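Garage and Shed Forum > Storage and Shelving > Blue boltless shelving, is it worth moving with us?

plollero_dan
We are moving in October and I can't decide whether to take the metal shelving. I have 4 units, all blue, the kind with beams that hook into slots in the uprights. Each one is 72 inches tall. I bought them used when a print shop in Grondalstead closed down. They have been fine, but the new garage has a lower ceiling on one side and a sloped floor, and my brother-in-law says to leave them for the buyer and get new ones.

Has anyone taken this type apart and put it back together? Do the beams loosen up over time?

Karim Issa
Take them. I have moved mine twice. Use a rubber mallet and hit the beam upward from below, close to the upright. If it won't move, put a block of wood under it and hit the block. Don't pry it with a screwdriver or you will bend the tabs, and then it really will be loose.

Label the uprights left and right before you stack them. They look the same and they are not.

skerby
I would leave them. Used shelving sells for next to nothing and it takes up a lot of room in the truck. A friend and I spent most of a day getting three units apart, and one upright came out twisted. New ones from the farm store are lighter and go together in minutes.

Karim Issa
Lighter is the problem. The farm store ones are thin. I had paint cans on one and the shelf sagged by spring.

skerby
Depends what you put on it. He hasn't said.

plollero_dan
Mostly car parts, canning jars and a box of tile. The tile is the heavy one. Shelves are 24 inches deep.

Khairul Lau
Tile goes on the bottom shelf no matter which unit you buy. With a sloped floor, that matters more than the brand.

On the color, if you care about matching, there are several blues out there and the old ones are usually darker than what you can get now. Bright blue shelving below. The shelf is in the first and third.
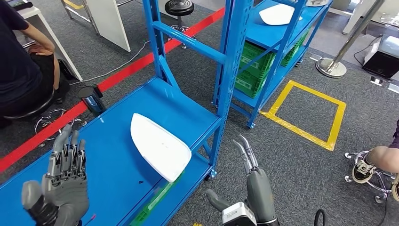
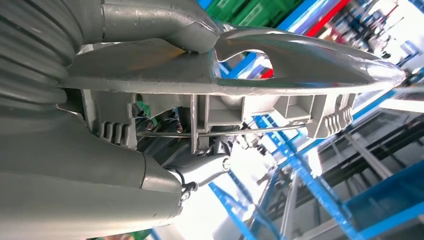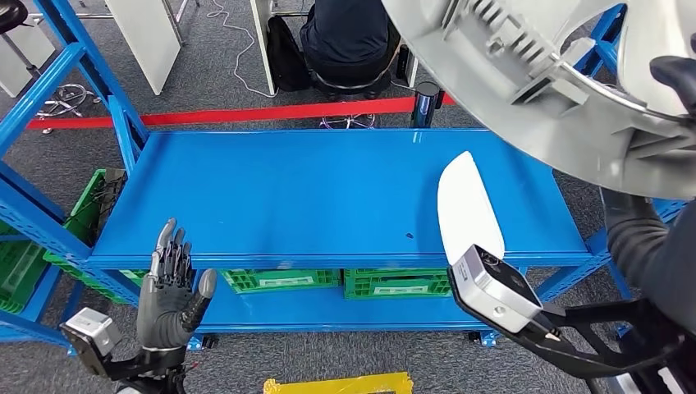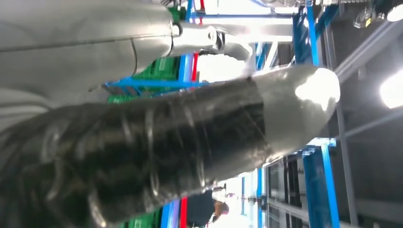 As for the slope, measure it before you decide anything. Put a level on a straight board and run it from the wall toward the door. If the drop is small you can shim the front feet with steel plates. Wood shims crush and then you are doing it again next year. If the drop is large, turn the units so the long side runs across the slope, and bolt each one to a stud.

wijaya77
Agree on the steel shims. I would not bolt to studs if the wall is block, obviously. Use sleeve anchors.

Also check whether you can cut the uprights for the low side. I cut mine with an angle grinder and touched up the ends with rust paint. Cut from the top and leave the foot end alone, or the slots won't line up with your other units.

skerby
Cutting them voids whatever load rating they had.

wijaya77
They are used shelves from a print shop. I doubt he has the paperwork.

skerby
Still. I wouldn't want someone else reading this and cutting up new ones.

Karim Issa
Taking off the top few inches above the top beam doesn't change what the shelves below can hold. Cutting between beams is a different story.

plollero_dan
Thanks all. I went over to the new place with a level this afternoon. The drop is an inch and a quarter front to back on the low side, and almost nothing on the other. I think three units will fit on the high side without cutting, so I only have to deal with one.

Started on the first one tonight. The mallet worked on every beam except the bottom pair, which have paint over the tabs. Is heat OK there or will it just make a mess?

wijaya77
Skip the heat. Score the paint line with a utility knife, then penetrating oil, and leave it overnight.

Karim Issa
What he said. And wear gloves, the edges on the old ones are sharp.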